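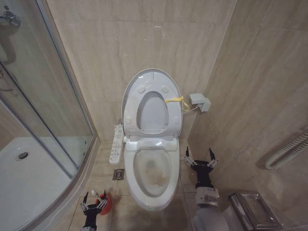
Throw out every episode with a regrasp and keep only the clean ones, a commenter wrote under my earlier post on the brush pickup. I tried that and it made things worse, so I am posting the whole problem with numbers.

Brush pickup in small bathrooms: keep the failed grasps or cut them?

The task is toilet cleaning with a two-armed robot, taught from teleoperated examples. An episode starts with the lid and seat ring already up. The left hand goes down to the red container on the floor between the shower threshold and the bowl and takes the brush. The right hand stays raised and open next to the bowl until the brush is out. After that the left hand scrubs the stained part of the bowl and returns the brush.

The full set is 2,167 episodes. I split it by what happens at the pickup:

1,761 with a single closing of the fingers on the handle
the remainder with one or more regrasps, or with the container tipped and then corrected

All episodes come from the head camera and the joint encoders of both arms and hands. No wrist cameras. Action chunks are predicted at the head camera rate. Operators worked from the same head view the model gets.

Trained on the single-closing episodes only, the policy reaches the handle and closes well if it starts on target. If the fingers arrive slightly to one side, it closes anyway, lifts an empty hand and goes to the bowl to scrub with nothing in it. Trained on everything, it recovers more often, but it has picked up a habit of opening and closing beside the handle before it commits. This wastes time and sometimes pushes the container toward the threshold, where the hand no longer fits.

Things I have already checked:

Timestamps between camera and hand are aligned. I logged both against a blinking LED.
The container position is varied, but only by a hand's width in each direction.
Lighting is fixed.
Normalization statistics were recomputed for each split.

I would like to know whether there is a standard way to keep the recovery part of an episode without teaching the mistake before it. I also want to know how many more episodes to expect to need. I can collect for most of October and no longer.

posted by tilegrout

Cut inside the episode. An episode with a regrasp has a bad segment and a good segment, and they should not get the same weight. Mark the frame at which the hand is off target and begins to correct. Everything from that frame on is a recovery demonstration and goes into training at full weight. The frames before it, back to the last point where the approach was still good, get a loss weight of zero. Leave them in the file so that the observation history stays intact, if your model uses history.

Labeling by hand is slow but it is a one-time job. A second annotator should mark a sample of the same episodes. On our side, at Stalstead, two annotators disagreed mostly on tipping cases, and we ended up writing a rule: the correction starts at the first frame where the fingers open.

Next, collect recoveries on purpose. Have the operator place the hand beside the handle before recording begins, then record only the correction and the lift. These episodes are short. We added 516 of them to a pickup task of similar difficulty (a bottle brush in a narrow caddy) and the empty-hand lifts became rare. I would start with a number in that range and vary the offset: left, right, too high, too far forward. Include a few starts with the fingers already closed on air.

The empty scrub is a separate fault. Your policy moves to the next stage on elapsed motion and ignores whether anything is in the hand. Look at what it can observe at that moment. From a head camera, a black hand near a small container on the floor hides a good part of the handle, and the finger encoders may be the only usable signal. Check that finger position is measured and not just the commanded value copied into the log. I have seen the second case in three different datasets, and it removes exactly the difference between a closed hand and a hand closed on something.

Last, a container position that changes by a hand's width is too narrow. If it always sits between the threshold and the bowl, record some at the far side of that space and some almost touching the base.

posted by ohm_and_hinge

Just record more. We did 1,000 for a drawer task and it worked fine with no cleanup at all. I think people spend too long on labels.

Also your container is light, put some weight in it.

posted by Cemdale_bench

The weight suggestion is fine for debugging, but then some episodes should be recorded without it if the deployed container will be light. A weighted one slides differently.

Agree with the cut described above. Two additions.

The parked right arm will be learned as part of the scene. If the open hand is always beside the bowl in the same pose, the left arm may depend on it. Change the parking pose between sessions, within whatever keeps it clear of the seat ring. The same goes for fixed landmarks: the yellow strip on the right side of the ring, the metal box on the right, the side panel with its buttons. One bathroom gives you one set of these. Move to a second room before you collect another large batch in the first. With October as your limit, I would split the remaining days evenly between rooms.

For evaluation, hold out whole sessions. Holding out random episodes puts near-copies on both sides and the validation loss tells you very little. Keep a fixed list of start offsets and run the same list on every checkpoint. Log three outcomes separately: brush lifted, empty lift, container moved out of reach. A single success rate would hide the trade you describe between your two policies.

If the opening and closing habit stays after the zero weighting, check how long the operators paused before the grasp. Hesitation in the recordings looks the same as a regrasp to the model, and many of your 1,761 may contain it.

posted by drainline

Checked the logs after reading this. Finger position was the commanded value in every file before September. Re-exporting from the raw encoder stream now, and the recovery starts will be recorded after that.

posted by tilegrout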